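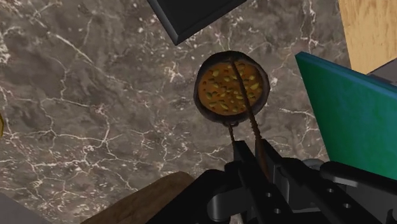
Listcombe Review, Vol. 11, No. 4, p. 27

Leave the Soup Alone

I've been reading papers about robots in kitchens for longer than I'd like to admit, and I have a complaint. It's about soup. More exactly, it's about how we test a robot's brain on a simulated pot of soup and then report one number, as if the pot was either handled or it wasn't.

The case on my mind is the Numitz benchmark, which a lot of us have been leaning on lately. You get a rendered counter, a gripper, and a bunch of household stuff lying around. My favorite item is a small dark pot of something orange with green bits in it, with a thin, twisted brown handle that looks more like rope than metal. I love that handle. It runs right over the food and across the rim, and to get hold of it you have to bring two long fingers in alongside something skinny and oddly angled. Good! Real kitchens are full of skinny, oddly angled things.

Now for the part that bugs me. The group behind Elavari (a policy I like a lot, so please don't write in) ran 4,000 episodes and scored each one on whether the pot ended up inside the target area. Fine. But the food in that pot is a flat surface. It's basically a painted lid. Tip the pot however you want and the stew stays put, so the policy can swing the thing like a lunch bag and still get full marks. I went through 24 of the released rollouts one evening with a bowl of actual lentil soup in front of me, which may have made me touchy, and in 11 of them I would've been mopping.

I'm not asking for fluid simulation. I know what it costs, and I know what happens to your training time when you turn it on (mine went from overnight to "see you in February"). You don't need liquid to punish spilling! You've got the pot's tilt at every step. Pick a limit, write it down, and report how often the policy stays under it. That's a few lines of code. We do this for collisions already and everybody seems fine with it.

The other side has an answer, and I want to be fair to it, because I used to give the same one. Benchmarks should be simple. Add a tilt limit and next year somebody wants a penalty for scraping the counter, then one for noise, and pretty soon every lab has its own table with its own columns and you can't compare anything. I've been stuck reviewing papers like that and it's miserable. But the fix for too many columns is picking good ones. A robot that moves soup without wearing it seems like a pretty good one to me.

There's a bigger worry underneath. When the score ignores how the pot travels, the policy learns that how it travels doesn't matter, and then we act shocked when it goes to real hardware and flings broth at the wall. We call that the sim-to-real gap and blame the lighting, or the friction values, or the marble texture. Some of it is those things. Some of it is just that we never asked.

The Liyanage suite does this better, by the way. Its scoring looks at the whole path of the object along with the place it lands, and the success rates it gives are lower and a lot less fun to put on a slide. I trust them more. When I reran my own policy with a tilt limit borrowed from there, my nice result got noticeably less nice, and I spent a grumpy week fixing the wrist motion. It's slower now. It also carries a pot the way I'd want one carried past my laptop.

So if you're putting out numbers on Numitz this year, add the column. Put it right next to the success rate, same font size, and let the rest of us see it.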